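Keeping a Habit Diary: What Changed in One Semester

Project report, Personal Development elective

The idea for this project came from my own problem. Each November I make a plan to sleep earlier, read more and call my parents, and after two weeks the plan is forgotten. I wanted to know if a short written diary in the evening helps a person to keep small promises to herself.

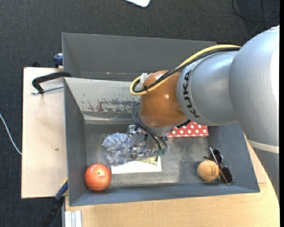

By a second-year student, Prurkstead College
Submitted Apr 29, 2024

For the method I chose three habits: going to bed before eleven, reading ten pages, and walking after lunch. Every evening I wrote a few lines in a notebook about what I did and how I felt. I did not give myself points, as I was afraid that points would make me think only about the points. The diary lasted 92 days. In this time I missed 49 walks, almost all of them in the exam period or on rainy days.

Reading was the easiest habit. I kept the book on my pillow -- a simple trick, but it worked for me. Sleeping was harder. On the evenings when I wrote the diary late, I also went to bed late, so the diary itself was sometimes part of the problem. After I moved the writing to the time before dinner, my evenings became calmer.

I also tried a planning app called Tritovora for the first 2 weeks. It sent many reminders and I began to ignore them, so I returned to paper.

The weak side of this work is clear. There was only one participant, and she knew what result she was hoping for. I also did not write down my habits before the project, therefore I cannot compare properly. If I do it again, I will keep a notebook for one month without changing anything, and start the new habits after that.

I still write in the evenings, usually three or four lines. The walks I have moved to the morning.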